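Wrist Camera Cell – Pre-Session Safety Checklist with Comments
Oltus manipulation lab, Bay 2
Checked by: Oğuzhan Saraç
Read over by: Yavuz Yaman
Date: 26 June 2025

Ticks are Yes, No or Fix. I know my comments run long, but the people reading this later are usually trying to work out why a batch of grasps looks odd, and the small things help.

1. Emergency stop within reach of the operator's chair – Yes
Pressed and released twice. Please keep your lunch off that corner of the desk, my friends.

2. Arm speed limit set for shared space – Yes
Still at 400 millimetres per second, as agreed when we started the Drusedgate trials. Yavuz would like it faster for the free-space moves and I do see his point, but let's leave it until the October review.

3. Fingertips clean, tight and matched – Fix
One screw had backed off a little. Tightened, and I've coloured a line across the head so we can tell at a glance if it moves again.

4. Wrist camera mount and cable strain relief – Yes
Calibration repeated afterward. The centre point hadn't shifted enough to matter.

5. Cables clear of the walkway – No
We go through this every time, and I say it with affection. The floor near the desks needs proper covers. I've put in a request, and until they come please tape down whatever you run.

6. Glassware free of chips and cracks – Yes
Run a gloved thumb along the rim before each block. Glass objects are the whole point of the Trirnier method, so we can't swap them for plastic, and a chipped rim under grip force is the one thing here that really worries me. Spare gloves and the dustpan are in the Eren cupboard.

7. Grip force ceiling loaded and confirmed – Yes
The ceiling is 8 newtons for glass. We now have 967 logged grasps under the new approach, where the policy gets only the wrist view and has to judge the walls of a see-through object from its edges and whatever shows behind them.

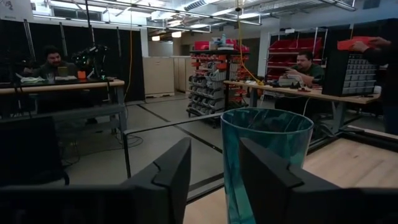 The early result is that a busy background hurts less than we feared, and I'm quite pleased about that. What does hurt is a change of lighting partway through a block – so please leave the overhead lights alone once a block has begun, even if it feels gloomy.

8. Others in the room told before motion starts – Yes
A cheerful "arm moving" is plenty. Wait for an answer.

9. Logs saved and object labels match – Fix
In 5 files the object label was left blank. Yavuz has filled them in from his notebook, bless him. I'd like the form to refuse a blank next time.

Cleared for use, with item 5 still open. Allow about ten minutes for the next check, longer if you chat as much as I do.

O. Saraç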